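6.2 Running the wire loop task in the simulator

Use this section after the Manalo planner is installed and the arm model loads without errors. The wire loop task is a good first test of the path follower. The ring must travel along the curved wire from one post to the other, and it must not touch the wire.

Before you start

Close all other planner sessions. If two sessions send commands to the same arm model, the controller takes the last command and gives no warning.

Steps

1. Open the Wolton scene browser and select the task "wire_loop". Wait until the status line says Ready.

2. Set the control rate to 50 Hz. Higher rates are possible, but the default gains were tuned for this value.

3. Load the wire curve. The file contains 144 points, ordered from the left post to the right post.

4. Press Check Curve. If the order of the points is wrong, the ring frame turns over at the top of the arch and the planner reports a wrist limit.

5. Set the ring clearance to 6 mm. This is the smallest distance allowed between the inner side of the ring and the wire.

6. Press Plan, then Step. In Step mode the arm moves one curve point and waits.

Stop when the ring is around the wire on the right part of the arch, and compare your view with the one below. The ring should be close to level at this place, and the wrist nearly horizontal.
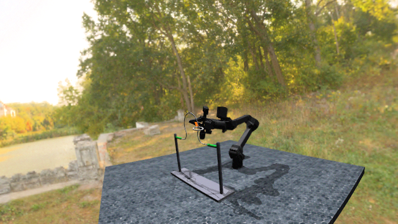

Florian Chevalier asks whether the outdoor background can stay on when the camera-based tracker is used, as his estimate of the ring jumps between two values near the trees. It can stay on, but first run the tracker with the plain background and save the result. Then switch the background on and repeat with the same plan. If only the second run shows jumps, increase the Mask Margin in the perception tab and leave the planner settings as they are.

7. When the stepped motion is correct, press Reset and select Continuous.

8. Press Run. The contact counter must stay at 0 until the ring reaches the end of the curve.

Note: The green sleeves at the wire ends are not part of the contact check. Contact with a sleeve is written to the log, but the counter does not change.

Caution: Do not send a plan made in the simulator to a real arm before you measure the real wire. A hand-bent wire never has exactly the same shape as the curve file.

If the run fails

Contact near the top of the arch: reduce the speed by half and run again. When the contact disappears, the path is good and the gains need attention.

Planner stops with "no solution": move the arm base in the scene file closer to the plate and repeat from step 4.

Log files are saved in the folder of the task. Please attach the newest one when you write to Grusa support.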